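Re: Depth filter on shiny surfaces, anyone using the Porier planner?

hiba_a
The Porier 19 release is supposed to handle reflective tabletops. Has it worked for anyone?

ksmurakami
Works here. 95 grasps out of 1,612 failed, and most of those were my own bad calibration.

w_sleiman
On what surface? Matte white tables, I bet. Their demo set is all matte white tables.

ksmurakami
Mixed. Some glass. I don't keep a tally by surface.

w_sleiman
Then the number doesn't say much. On polished stone the planner takes the reflected window for a hole and routes the fingers straight into it. Raising the confidence cutoff to 30 only hides the flat stuff.

hiba_a
That's close to what I get – flat black things vanish first.

joelle.aoun
I disagree about the cutoff. Masking by normals before the cutoff fixed it for me. Try it before blaming the planner.

w_sleiman
On which counter? Run it on one like this, with trees and windows in the stone and a round black pad lying in the middle.
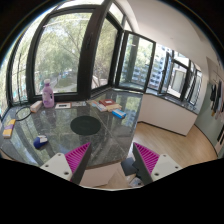

Filed under: Perception > Depth and reflections

joelle.aoun
Fair, mine is duller than that. I'd still try normals first. Send me the config and I'll run both.

w_sleiman
Sending it tonight. I expect the pad to disappear both times.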